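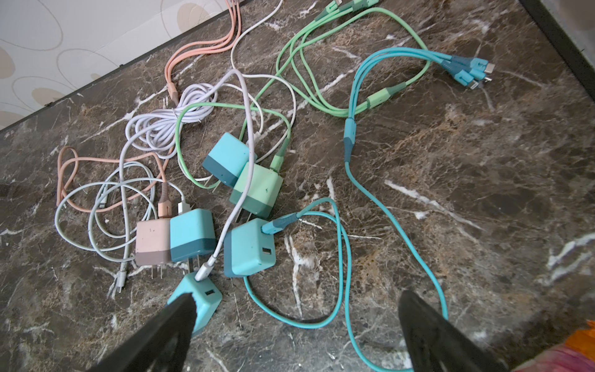
Portable charging equipment, break area counter, September check. Inspector: Larysa Tymoshchuk. Site: Skurkness, room 143. All adapters and cords are to be laid out on the counter before the visual check. Cords left plugged into their adapters, as with the green and peach USB plugs, are to be pulled out and the port inspected before the item is passed.

1. Adapter casing free of cracks and open seams.
Pass. Small dark marks on the face of the pink cube. Wipe and recheck; if they remain, record as cosmetic.

2. Prongs straight, firm, no discoloration.
Pass. Tested by hand only.

3. USB ports clear of lint and debris.
Open. Ports with no plug in them collect dust. Clean with dry air, adapter unplugged.

4. Strain relief intact at the USB plug.
Pass, all colors.
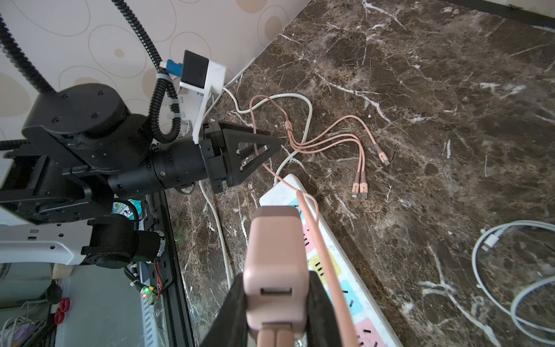
5. Splitter and branch cords on multi-end cables.
Pass. Flex each branch at the splitter and look for bare wire. Store in a loose coil, no knots.

6. Power strip.
Open. Rating label not read at this visit. Strip must not feed the kettle or any other heating appliance. M. Quansah to confirm.

7. Counter dry, 8 inches minimum clearance from sink edge.
Pass at time of check.

8. Register entry.
Fail. The sheet lists 2 adapters under the old Atallah contract with no tag number. H. Bisgaard to correct.

Recheck items 3, 6 and 8 before the October round. Copy to U. Teuber.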